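Student project: hand-held gripper demos for a microwave task, policy keeps missing the grab

Posted by belamness_build in Student Robotics, June

Hi all, bit stuck and the hand-in is close. Final year group project, we're teaching an arm to take a toy vegetable out of a microwave using demos recorded with hand-held grippers. One person does the moves, we train on that, arm copies. In theory.
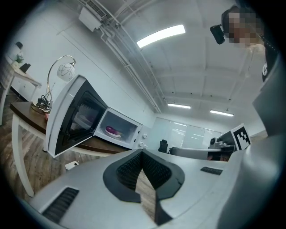
We've got 125 demos so far. Training loss looks fine, nice and smooth. But on the real arm it goes in, stops short, closes on nothing. Success is 4 out of 88 tries which is rubbish. Sometimes it bumps the door on the way in too. Same room, same table, same lights as the demos. Our tutor says "get more data" but is that realy it? Don't want to spend two weeks recording and end up in the same place. Anything we should check first?

Posted by Skidside

Check your timing before you record anything else. Sounds like lag to me. If the pictures and the gripper width are even a little out of step, the policy learns to close early. We lost most of a term to this on our club's Kopecký arm.

Quick test. Hold the gripper still, snap it shut hard, do that a few times. Then step through the video and compare with the width log. If the log moves before the fingers do, shift it and retrain on what you've got. Takes an afternoon.

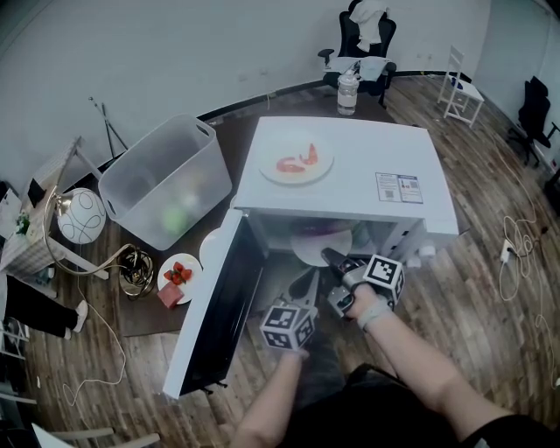

Also do you use both hands in every demo or only some? If it's mixed, split them. Train the one-handed ones on their own first. And whoever is recording should slow down at the door opening. People rush that bit, the tracking jumps, and then you've got a wobble in the path that the arm will copy faithfully. Throw those runs out, don't try to smooth them.

One more, check the arm's own delay as well, not just the recording side. Easy to forget.

Posted by tin_elbow

more data. we had 2,000 for ours and it was still iffy

Posted by Deltance

Agree with Skidside on timing, disagree that it's the whole story. Stopping short every time smells like a depth problem. From a wrist camera a small thing close up and a big thing further off look much the same, and inside a dark oven there's not much else to go on.

What I'd do, in this order:

Redo the camera calibration. Wide lenses are fussy, and if somebody has knocked the mount since you last did it then all your distances are off.

Vary the start. Different heights, a bit left, a bit right, plate moved round. If every demo begins from the same spot the policy just learns the spot.

Record some near misses on purpose. Go in, stop short, then carry on and finish the grab. Gives it a way back when it gets it wrong.

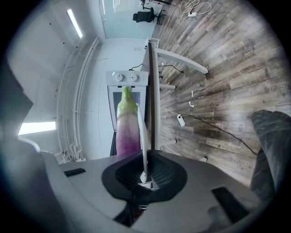

Don't skip the boring half of the task either. A lot of groups film the reach and the grab, then stop as soon as the thing is off the plate, so the arm has no idea what to do next. Record right through to putting it down. Pick which end you hold and stick to it, too. With a veg that's lime green at the top and goes violet and magenta lower down, the colours make the two ends easy to tell apart, so write "green end up" or whatever you choose on the demo sheet and have everyone on the team follow it. Mixed grips in a small set will hurt you more than a low count.

As for how many, I'd fix the calibration, retrain on your 125, run the same 88 tries again and compare. If it goes up even a bit you're on the right track and then yes, more demos. If it stays at 4 I'd go back to the timing test. Post the width plot if you can, easier to tell from that then from guessing.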